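zukness-teardown

Perception + grasp planning for pulling parts out of desktop towers. Wrist camera, two-finger gripper, no fixed overhead camera (we had one, it saw the back of the arm and not much else). Runs on the Nendside cell. Plondton cell mostly works, see Known problems.

Maintainer: Keerthana Menon. Planner questions go to Aravind Gowda. Labels and the annotation guide: Usha Marar.

Status

Used daily. API not stable. Config keys got renamed in May, old configs will load and silently fall back to defaults, so run check_config first. Sorry.

What's in the repo

perception/ segmentation, latch and connector keypoints, cable mask
planner/ grasp candidates, approach paths, retreat paths
control/ force limits, finger controller, stop logic
tools/ viewer, label converter, log replay
data/ pull script only, frames are not in git
configs/ one folder per cell

Setup

Python 3.10, plus the arm driver on the cell machine. You don't need the driver for replay or for training.

make env
make models (slow the first time)
make check

If make check hangs at "waiting for gripper" you are on a cell config without a gripper. Use configs/replay.

Running

Replay a log:
run_replay --config configs/replay --log path/to/log

Live, one part:
run_cell --config configs/nendside --target drive

Targets right now: drive, caddy, memory, side_cable. "psu" is in the list but don't use it, the planner returns paths that go through the case wall. Aravind has a branch.

Hold the enable switch the whole run. Letting go opens the brake circuit and you have to re-home.

How it works, short version

1. Arm goes to the look pose over the bay.
2. Segmentation runs on a single wrist frame. Classes: board, slot, socket, cage, latch, cable, connector, case, hand, other.
3. Cable mask gets dilated and written into the collision map as soft obstacles. Soft = planner can brush it at low speed, never close on it.
4. Keypoints on the latch, two per latch. If the pair score is under threshold, move to the second look pose and try again.
5. Grasp candidates ranked by clearance first, keypoint score second. Used to be the other way round. Kept snagging wires.
6. Close with a force limit, small pull test, then retreat along the approach path.

Hand class is a hard stop. Any hand pixels over the min area in the live stream and the arm holds position. It does not resume by itself, press continue in the viewer. If someone is steadying a panel during a run, expect to press it a lot. You can shrink the watched region with hand_roi but ask Keerthana before you do, and never set it smaller than the finger sweep.

Data

3,762 labeled frames, all from the wrist camera, all open towers. Split is by case and not by frame. Random split gave us very nice numbers that meant nothing, same cables in train and test.

137 frames are held out as the hard set: glare, crossed cables, latch partly behind something. Don't train on these. There's a hash check in the loader that will complain if you do.

Label format is one PNG mask plus one JSON per frame. Keypoints are in the JSON. x first, then y. The old converter had it backwards, if your latches land on the memory slots thats why.

Cables are labeled as one class even in a bundle. We tried per-cable instances and gave up, too slow to annotate and the planner only needs to know where not to go. Barcode tags wrapped on a cable count as cable. Tags stuck on the case count as case. Loose loops on the case floor are cable too, please don't skip them, they are what the fingers hit first.

Fingers in view: masked out using the joint angles, not labeled by hand. Mask is a bit too big on purpose.

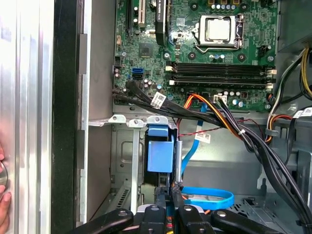 Wrist view over an open tower, fingers by the light-blue caddy latch, blue cable loop just past them.

Good frame to try first in the viewer. Worth toggling the cable layer on and off, the black bundle and the power wires cross a lot of board. Check that the vertical metal rod next to the latch comes out as cage. Older models call it cable and then clearance is junk.

Config keys you will probably touch

look_height_mm: 90 default. Go up to 100 for deep cases. Higher than that and the keypoints get mushy.
cable_dilate_px: bigger is safer, too big and there are no candidates left
latch_min_score: per cell, don't copy between cells
exposure_lock: leave on
max_close_force: leave alone

Known problems

- Bright sheet metal. Bare case floor under the ring light blows out and the model sees openings that aren't there. Turning the light down helps more than any augmentation we tried.
- Blue cable vs blue latch. Better since the last retrain but still flips sometimes when they touch in the image. Hammad Sandhu is looking at it.
- Plondton cell: hand-eye calibration drifts over a shift. Recalibrate at start and again after lunch. Not a software bug as far as we can tell but no one has found the loose bolt either.
- Thin twisted pairs vanish from the mask at low resolution. Don't downsample before segmentation.
- Viewer crashes if you close the log while its playing. Save frist.
- Retreat path ignores anything hooked on the fingers. The pull test catches most of it.

Todo

- psu target
- second look pose is hard coded, move to config
- unit tests for control/, there are basically none
- depth from two look poses, Kumaresan Arumugam has a notebook, needs cleaning up before merge

Contributing

Branch off dev. Run make check and one full replay before opening a PR, paste the replay summary in the description. Anything under control/ needs two reviewers and one of them has to have run it on a cell.

New frames: run tools/label_check on them, then send to Usha. Don't push them to the bucket yourself.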